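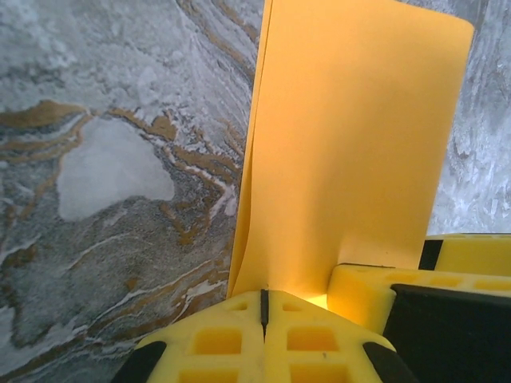
SLIDE 1: THE FOLD ALONG THE LEFT SIDE

Last updated: Monday
4 min read

Okay, hi everyone, thanks for squeezing in before lunch. (Wait for the door to close.) I'm going to talk about folding stiff sheets, and I promise I can keep it under 12 minutes if you let me skip the glue stuff.

Start with the narrow flap. See how it runs up the left side of the yellow-orange sheet, and there's that little ridge with the band of shading where the material bends back on itself? I love that ridge! It's the whole talk, really. A folded edge makes a floppy sheet want to stand up, and if you've ever made a place card or a paper crown you already know this in your hands.

Let people look for a bit. Also mention the top right corner, gently rounded, because I'll come back to corners on slide 4.

SLIDE 2: SCORE FIRST

My kitchen table story goes in here. I was making a sign for the Clasden spring fair, in April, and I folded a big piece of card without scoring it, just bent it over with my thumbs like a person in a hurry. The fold wandered. By the bottom it was a finger's width off and I'd cracked the color right off the surface. Eftychia Lambrakis took one look and handed me an empty ballpoint pen and a steel ruler, and I've scored everything since.

How I do it now: ruler down, empty pen, two light passes, then fold away from the groove. Press with the back of a spoon. (Hold up spoon.) For craft foam you want a lighter touch, and the fold will try to open again overnight, so stick it under a heavy book.

SLIDE 3: HOW WIDE SHOULD THE FLAP BE?

People always ask this one. I go narrow on small signs and wider on anything taller than my forearm. Makis Politis does his twice as wide as mine and we've argued about it at every single Papadakis workshop, and his do stand up straighter, I'll give him that (don't say this if he's in the room).

If the flap keeps springing open, a strip of double-sided tape behind it is fine. No shame in tape.

SLIDE 4: CORNERS

Square corners on card get bent in about one bag ride. A rounded corner holds up a lot better and it's kinder to little kids. You can buy a corner punch, or trace a coin and cut slowly with good scissors, turning the card and keeping the scissors still. I did 264 place cards with the coin method for my cousin's wedding. Buy the punch.

SLIDE 5: TRY ONE

Hand out the card now, NOT earlier, or they'll be folding through slide 2 again. One sheet each, share the rulers. Walk around. Anyone who finishes early can round the corners.

Then questions. If someone asks where I get the bright colors, it's the bin by the register at Drudus, and you have to dig. Leave the leftover sheets on the back table and ask for the spoons back.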